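Clanus tests two controllers on the same pair of arms

May 3, 2024

The assembly supplier Clanus has finished the first part of a comparison between two motion controllers, one from Evard and one from Bae. Both were tried on the same two-armed robot, with the same black parallel grippers and the same camera at the head. The parts were ordinary computer power supplies, the type with a thick bundle of cables coming out of the metal box.

The company chose this part because of the cables. A metal box alone is an easy object for a gripper. With the cables attached, the load hangs at an angle and can swing when the arm changes direction, and the controller has to deal with this while the arm is still moving. 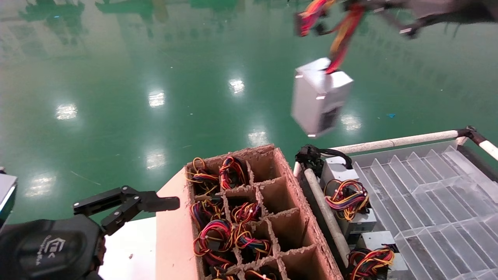
Page 6

Power supplies wait on a cart beside the table, and a cardboard box with compartments stands in front of the robot, with coiled wires in many of its cells. The right arm does the lifting in this part of the test, and the left gripper stays near the box. Clanus says it wanted a packing box of the normal kind, with cardboard walls that bend and have rough edges, and did not build a special holder for the trial.

In total 2,161 moves were recorded, divided between the two controllers. The engineers looked at how long each move took, how much the load was swinging at the end of it, and how often a person had to stop the arm. The Evard controller was faster on the long moves between cart and box. The Bae controller was slower, but the swing was smaller when the arm arrived, so the next step could begin earlier. On complete cycles the difference between them was small.

Going down into the compartments was a separate question. There the fingers have little room, and a wire loop from the next cell can easily come between them. The fingers used in the trial are long and have flat tips. A shorter set was also prepared, but the engineers put it away after 155 tries, as the body of the gripper came too close to the cardboard walls.

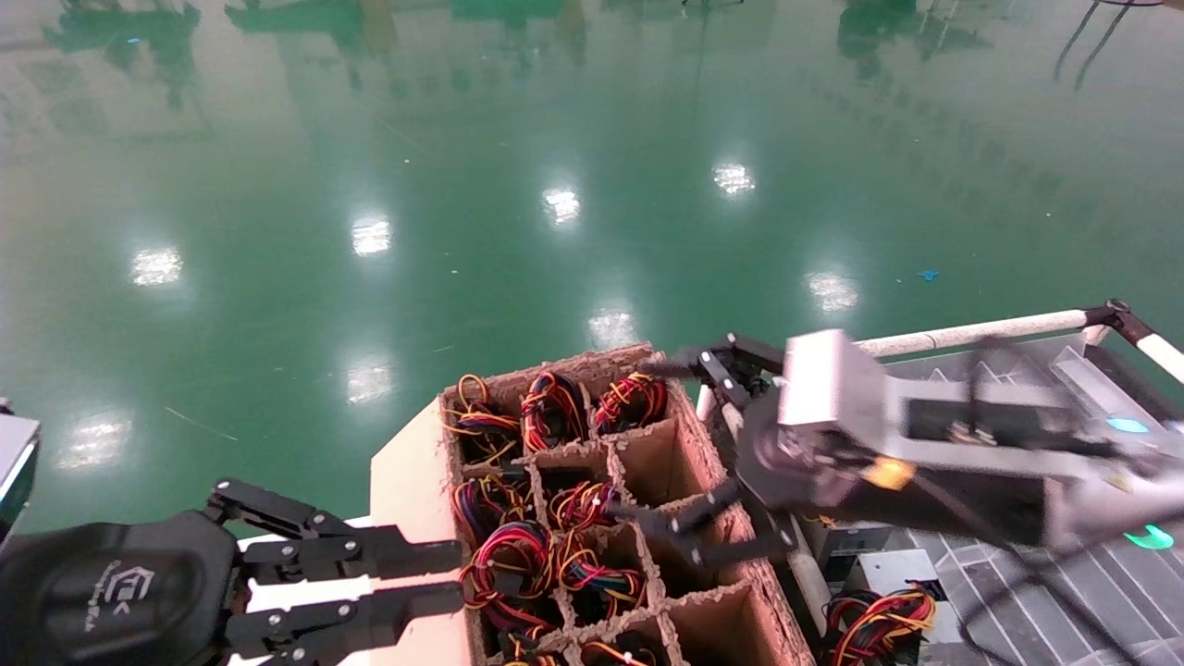

*The right gripper at the box, with one finger down among the compartments on the right side.*

The head camera gave fewer problems than expected. Reflections of the ceiling lights on the green floor were a worry at the start - the floor is very glossy - but the software is set to ignore everything outside the table and the cart. A second camera, fixed at the wrist, will be compared with it later.

Clanus has not yet decided which controller it will buy. The second part of the comparison begins later in May and will use grippers from Cirel on both arms, with softer finger tips. It is planned to take 2 weeks. The engineers also want to repeat the long moves with the Evard controller at a lower speed, to see if the swing becomes smaller without losing too much time.

The full table of results will be printed in the next issue, together with the settings used for each controller.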